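5. Setting up the complaints register

This section covers the first set-up of the Povido register, which holds reports made by the public about council staff, permits, tenders and payments. Do it once for each office. You need an administrator account and the office code printed on your registration letter. If your office moved over from Meinecke, read page 164 first and come back here when the old records have been copied.

Last revised 21 Dec 2019. Checked by Valquíria Assunção and Vlastimil Šimek.

5.1 Creating the register

1. Sign in and open Settings, then Registers.
2. Choose New register and type the office code. The name of the office fills itself in. If the wrong office appears, stop and check the letter.
3. Under Type, choose Conduct of officials. Do not choose General complaints. The two types send out different letters and you cannot switch between them later.
4. Set the period for keeping closed cases. The default is 36 months. Your legal team may ask for longer, but the register will not accept less.
5. Press Save. The register stays closed to the public until you finish 5.3.

Note: The sign-in screen locks after 30 minutes without use. Anything typed but not saved is lost.

5.2 Adding case officers

1. Open People and choose Add officer.
2. Enter the officer's staff number and work email address. Private addresses are refused.
3. Tick the departments the officer may look into.
4. Under Conflicts, tick every department the officer has worked in since the start of the last financial year. Cases about those departments will be hidden from that officer, including in search results.
5. Name a second reader. A case cannot be closed until the second reader has signed it.

At the Plisham office, Rawiri Fairweather is set as case officer for permits and Zofia Kaczorowski as second reader. At Cesen the two roles change over each February. Either way of working is fine.

Caution: Never give a head of department case officer rights over their own department, even for holiday cover. Use Temporary cover in the People menu and borrow an officer from another office.

5.3 Opening the public form

1. Open Public form and choose the languages you want.
2. Decide whether to allow reports without a name. If you do, the person gets a case number and a password in place of emails.
3. Check the list of report types. "Asked to pay for a free service" and "Contract given to a relative" are already there. Add your own at the bottom.
4. Send a test report, find it under New, and delete it.
5. Move the switch at the top of the page to Open.

Note: A test report left in the register is included in the yearly figures.

5.4 Attachments and captions

1. In the case, choose Files, then Add.
2. Pick the file and wait for the green tick.
3. Type a caption of up to 500 characters.
4. Set who may see the file: case officer only, both readers, or everyone on the case.
5. Press Save. Files are listed in the order they were added. Use the arrows to change it.

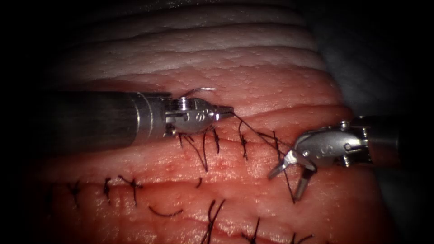
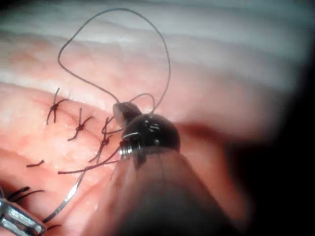 Captions are searched along with the rest of the case, so use words that a second reader would type. Leave out names, opinions and anything that belongs in the case notes. Put the main thing first and keep to what the file shows: "two closed incision lines across a red surface" for the first picture, "row of knotted dark sutures, instrument at bottom centre" for the second. Captions can be changed until the case is closed. After that only the administrator can change them, and the old wording stays in the log.

If the green tick does not appear, remove the file and add it again. If it fails a second time, write to Vanderleia Bezerra at the support desk and give the case number, but do not send the file itself.

Continue with section 6, Letters and replies.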